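Minutes — weekly meeting on the Gredska machine
7 September 2025, Ernbridge workshop, upstairs table
Minutes written by Agustina Gaete

**1. Last minutes**

Accepted with one correction: the spare gripper pads were ordered from Herrera, not from Irnia. The pads are still not delivered.

**2. State of the machine**

The left arm had a fault again on the wrist joint. It stopped 6 times during the week, always when the arm goes low and outwards. We opened the wrist cover and found the cable tie too tight, so the cable was pulled at each low reach. The tie is replaced by a looser one and the cable has now a small loop. The counter showed 1,436 cycles when we closed the cover. Please write the counter in the book each time a cover is opened — twice it was forgotten.

The right arm has no fault. Its pads are worn on the thumb side and we will turn them until the new ones come.

**3. Head camera**

The bracket was moved 14 mm forward, because in the old position the lower part of the work was hidden by the arms. After this the calibration was done two times and both results agree. The screws of the bracket have a paint mark now. If the mark is broken, do not run the machine, call Agustina.

It was asked if the lens must be cleaned every day. Decision: every morning, with the dry cloth only.

**4. Shoe task**

We discussed how to set up the rack before a run. The side frames must stand straight and the rods must be pushed fully in the grey connectors. A rod which is half out turns when a shoe touches it, and then the gripper closes in the wrong place.

For the human reference, one shoe is held over the middle with the thumb on top, and the other hand stays free near the lower rods.

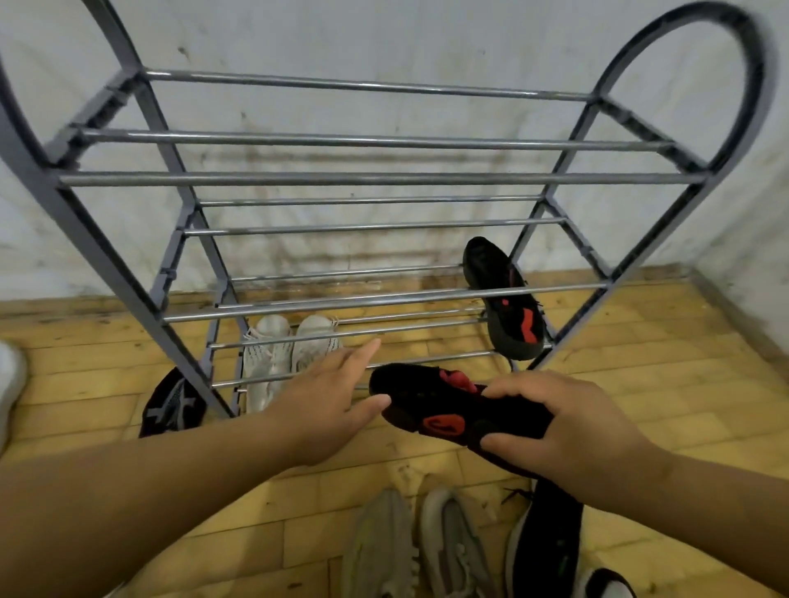
The gripper force stays at 110 on the controller scale for the knit shoes. For harder shoes the value is not decided, and we will try it after the pads are changed. Laces hanging between the rods are still a difficulty, and it was proposed to put them inside the shoe for the first runs. Not all agreed with this, so both ways will be tried.

**5. Actions**

- Write to Herrera about the pads — Agustina
- Check the wrist cable loop at the next stop — morning shift
- Print the rack set-up on one page and hang it near the controller — evening shift
- Ask Irnia for the price of a second bracket, delivery before December — Agustina

**6. Other**

The key of the tool cupboard must go back to the hook.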